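Hulley Yarns - Frequently asked questions: fibre and yarn

What does the weight on the label refer to?
The weight of the skein at normal room humidity. Wool takes up moisture from the air, so a skein kept in a damp room will weigh more.

How long is a 100 g skein?
Custent 4-ply is 400 m. Briem laceweight is 800 m. Grustotholm is a chunky single and runs to roughly 70 m.

Do you sell on cones?
Custent and Briem are available on cones of 200 g and 1,000 g. Coned yarn is supplied in oil. Wash it before measuring tension - the yarn blooms and the fabric closes up.

Are dye lots matched?
Within one order, yes. Across orders, no. If you are short, send the lot number from the band and we will check the shelf. Otherwise alternate skeins every two rows.

Can I felt it?
Grustotholm felts readily at 60 degrees. Custent is superwash treated and will not. Briem will felt by accident, so wash it by hand in cool water. 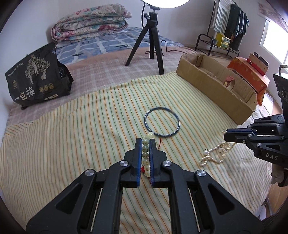

Page last changed: July

How should I store unspun fibre?
In a closed cotton bag with some air in it. Sealed plastic is acceptable for short periods if the fibre is fully dry. Do not compress combed top, or it will need opening out again before spinning.

I have found moth in a bag. What now?
Freeze the bag for two weeks, thaw it for a day, then freeze it again for a week. Shake the fibre out of doors and discard any with short, broken staples.

Can undyed skeins be returned?
Yes, if unwound and still banded. Cones cut to order cannot be returned.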